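An Afternoon at the Evov Open Day

The doors at Evov opened at one in the afternoon, and by half past the parking lot was full. The company rents the back half of an old bottling plant in Geltislow, next to a tire shop, and once a year in October it lets people in to see what the arms do all day.

Most of what they do is pick things up. Evov does not build robots. It buys the arms, fits its own grippers to them and trains them to handle household goods for a parcel sorting customer called Sangkhawat. The training hall has 40 work cells, each with one arm, one table and a screen on a pole. On an ordinary day they all run. For the open day, a third were switched off so that visitors could walk between them.

A staff engineer led our group, which was mostly parents with kids and a few students from the technical college. She kept the talk short. An operator guides the arm through a task by hand, the cameras and joints record everything, and then the operator does it again. For a simple pick, the team wants 400 good runs before it lets the software try alone. For something with a handle or a soft edge, it wants 1,000. Bad runs are kept too, in a separate folder, and somebody looks through them at the end of each week.

The camera that matters most is the small one down at the wrist. It rides with the gripper and sees what the fingers see, which includes a lot of the gripper itself. 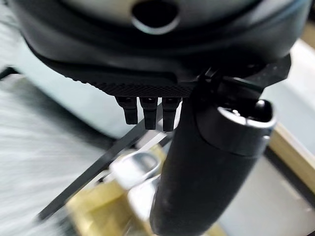 Much of the footage from a moving arm is smeared. The engineer said new hires often want to throw those stretches out, and she tells them to leave them in. The software has to work while the arm is swinging, so it needs to learn from pictures taken while the arm is swinging. The steadier overhead camera helps with the big moves, and the wrist camera takes over for the last few inches.

After the talk we could try it ourselves. The line was long and each turn lasted three minutes. The control is a pair of handles on a stand, and the arm copies your hands with a slight delay. My job was to lift a plastic bowl and set it on a tray. I dropped it twice and got it over on the third try, tilted. A girl of maybe ten went after me and did it first time.

The gripper is harder to steer than it looks. You have to come in low and close slowly, and the handles give no sense of how hard you are squeezing. Evov is testing a new set of handles with some push-back from a supplier, Disirov, but only one pair had arrived and it was kept behind a rope.

The screen by the exit showed the count of runs recorded that week, which stood at 2,361 when we left. Visitor runs are not added to it. Coffee and sheet cake were served in the loading bay until four, and the tire shop let the overflow cars stay until five.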